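# Section 4: Finishing and Maintaining Wood Work Boards 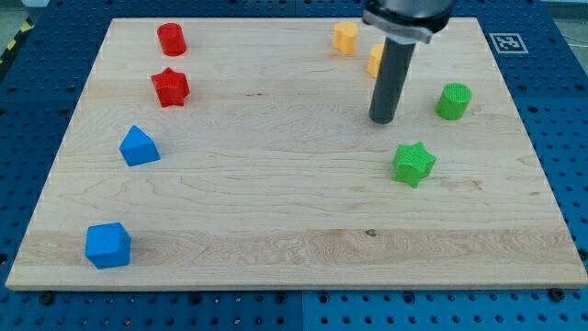

*Figure 4-1. Light-colored board with a small knot in the darker grain band.*

This section applies to solid wood boards used as removable tops on Mondden benches. It covers sanding, oiling, fitting and routine care. For painted boards, see Section 5.

Revised 7 February 2018. Replaces the sheet issued with the first Bandetti oil kits.

## 4.1 Before you start

You need:

- Sanding block and paper in 120, 180 and 240 grit
- Bandetti board oil, one can
- Lint-free cloths
- Steel straightedge, longer than the board
- Vacuum with brush head
- Nitrile gloves
- Metal container with a tight lid, half filled with water

Keep the board in the room where it will be used for at least 30 hours before sanding. Store it on edge, with air on both faces. A board left flat on a cold floor will take up moisture on one side and cup.

**CAUTION:** Oil-soaked cloths can heat up and catch fire without a flame or spark. Put each cloth in the water container as soon as you finish with it. Do not leave cloths folded on the bench or in a trash can.

## 4.2 Checking for flatness

1. Set the board face up on a surface known to be flat.
2. Lay the straightedge across the width at both ends and at the center.
3. Lay it corner to corner, both ways.
4. Slide a feeler gauge under any gap. A gap of 2 mm or less is acceptable.
5. If the gap is larger, turn the board over, leave it on edge for a week, and measure again.

Do not try to pull a cupped board flat with the bench screws. The slots in the Mackay bracket are there for seasonal movement only, and a board held under tension will split along the grain.

## 4.3 Sanding

1. Vacuum both faces.
2. Sand with 120 grit, always along the grain. Skip this step if the face is already smooth.
3. Vacuum, then repeat with 180 grit.
4. Wipe the face with a damp cloth to raise the grain. Let it dry fully.
5. Sand lightly with 240 grit until the raised fibers are gone.
6. Break all edges with two passes of 240 grit.

**Note:** Figured grain changes direction over short distances. Use light pressure there and stop at 240. Going finer closes the surface and the oil will not soak in evenly.

**Note:** Small, tight knots need no treatment. If a knot moves when pressed with a thumb, fill around it with clear epoxy, let it cure, and start again from step 2.

## 4.4 Oiling

Work at room temperature with a window open.

1. Stir the oil. Do not shake the can.
2. Apply a thin coat to the underside first, then the edges, then the top face.
3. Wait about 20 minutes.
4. Wipe off everything that has not soaked in. Any oil left standing will turn sticky.
5. Stand the board on edge overnight.
6. Repeat steps 2 to 5 once.

Both faces must receive the same number of coats. End grain takes more oil than the faces and may need a third coat.

The board can be handled the next day. Do not place rubber feet, tape or wet items on it until the oil has cured, as stated on the can.

## 4.5 Fitting the board

1. Place the four Mackay brackets (part 1836) on the bench rails with the slots pointing outward.
2. Lower the board onto the brackets. Leave an even gap on all sides.
3. Start all screws by hand before tightening any of them.
4. Tighten until the washer stops turning, then back off a quarter turn.

Use only the screws supplied in bag 102. Longer screws will come through the top face.

## 4.6 Routine care

| Interval | Task |
|---|---|
| After use | Brush off dust, wipe with a dry cloth |
| Monthly | Wipe with a barely damp cloth, dry at once |
| Every September | Check flatness, loosen and reset bracket screws |
| When the surface looks dull | Sand with 240 grit, apply one coat of oil |

Do not use silicone polish. It prevents later coats from bonding and can be removed only by sanding back to bare wood.

For replacement boards, contact Renata Jasińska at the Clistcombe parts desk and give the bench serial number.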